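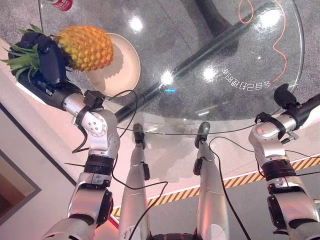
A pineapple held above a plate on a glass table.

Shoppers in Milholm are being asked to believe that a pineapple can be "picked ripe" an ocean away and still reach the shelf fresh, and that this is worth paying extra for. The fruit importer Dimitriou has put the claim on a tag hung from its new Driva line, now in both of the town's supermarkets.

A pineapple does not get much sweeter once it is cut from the plant. It can turn yellow and soften, but the sugar it has at harvest is more or less the sugar it will have at home. So a fruit picked later should taste better. Whether these were picked later is another matter, and the tag gives no harvest date.

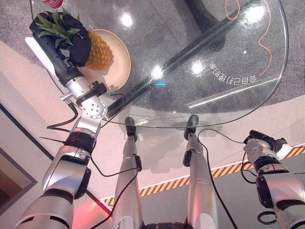
MILHOLM, November – Asked how long the trip takes, the company sent a two-page statement that talks about "days, not weeks" and leaves it there. It says 928 cases came through the port at Gralell in the first shipment. It does not say how long they sat in the cold store before going out on trucks.

The statement also points to a taste test in which Driva fruit "clearly won." The test had 20 tasters, all of them on the company payroll. What they compared it with is not stated.

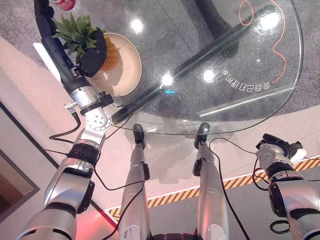 Then there is the old trick of pulling a leaf from the crown, which the tag recommends as a check for ripeness. Plenty of people swear by it. Leaves can come loose on a fruit that is past its best, too, and a firm one may be perfectly good to eat. Smelling the base is a better bet, though a chilled pineapple may not smell of much.

The town's consumer office says it has had a handful of complaints, mostly over price, and has asked Dimitriou for its harvest records. The company has until the end of the month to reply. Driva pineapples remain on sale with the tag unchanged.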